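Keep the kitchen drawer messy

Every April somebody writes the same column about decluttering and every April I read it standing up, eating toast over the sink. Throw out what you haven't used in a year. Hold the thing, thank it, bin it. No thanks.

My drawer has 23 things in it. I counted on Thursday, out of spite. Two peelers, one of them blunt. A Sandinar egg slicer with a wire gone. Mum's pastry wheel. Chopsticks, odd number. Would I grab any of them in a fire? Course not. Thats not the test.

The test is a rainy night when the jar won't open and you go digging. You find the rubber thing. You forgot you owned the rubber thing. Jar opens, dinner happens.

My neighbour Babatunde Okeke cleared his whole kitchen out last winter, bought the Nonura storage boxes, labels, the lot. Looked great. Then he was at my door asking for a grater. Then a funnel. Then the grater again. I didn't say anything (I said a bit).

And the money! People paid for that stuff once and they'll pay for it again. A tidy bench costs more than a messy one, over time, and the columns never do that sum.
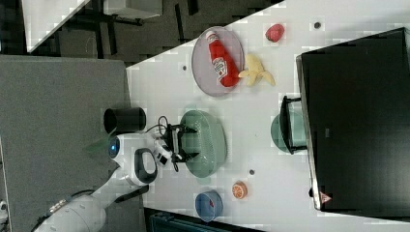
Plus it all goes somewhere. Op shop if you're lucky, tip if you're not. A favourite colour of plate you got sick of in 2000 is still a plate. Still holds toast.

So keep the drawer. Give it a shove when it sticks, theres usually a ladle jammed at the back. Mine's jammed right now and I need the peeler, the good one.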